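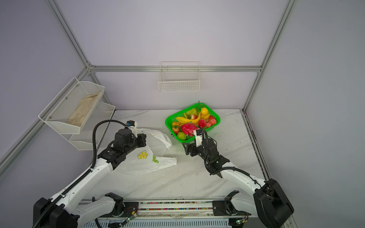 Produce handling, week 4: bagging
Room 702, Monday. Bring the Swanson reader, we use p. 82 again.

Recap from last time. Soft fruit bruises from pressure, and most of that pressure is other fruit. So order matters. Hard and heavy first (apples, lemons), then pears, bananas along the side, peaches up top, strawberries last or in their own bag.

Sorting basket
- shallow, one layer if you can, two at most
- look before you lift. Soft spots, split skins, loose stems
- stems poke holes in thin film, turn them inward
- anything doubtful goes back in the basket, not in the bag

Opening the bag. Rub the top edge between two fingers, pull the sides apart, set it down flat on the table so the base spreads. Dont hold it in the air and drop things in, see Prilier handout.

Filling. Two thirds full, no more. You need slack for the handles.
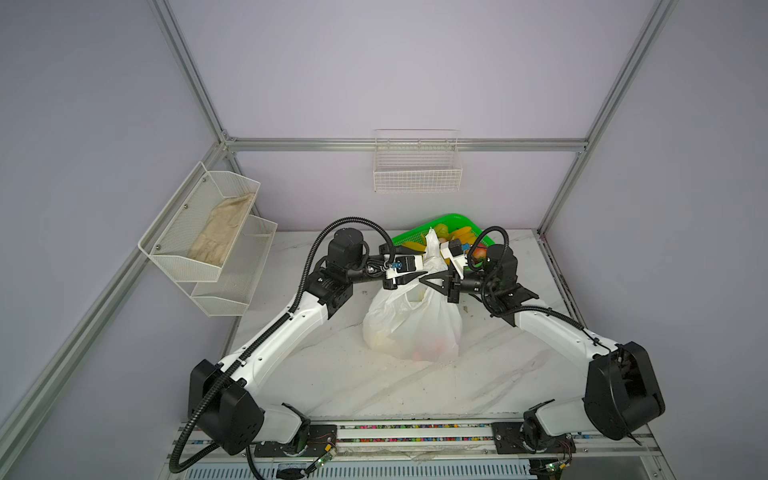

Magdalini Theodorakopoulos

Closing. Bag stays on the table the whole time. Bring the handles together over the middle, cross, pull through once. A single knot is enough for carrying. With clear or cloudy film you can still make out the colors of what's in there, red, yellow, so no need to untie to check. Keep the basket behind the bag, within reach, leftovers stay there for the next one.

Lifting: both handles, other hand under the base if it's over 2000 g. Weigh first. My test bag last term came to 665 g, fine with one hand.

For next time
- read Vilitz on film thickness, skip teh tables
- bag one mixed order at home, write down your sequence
- Skolanitz worksheet, questions on pears and peaches only

Worksheets in the tray by the door before class starts.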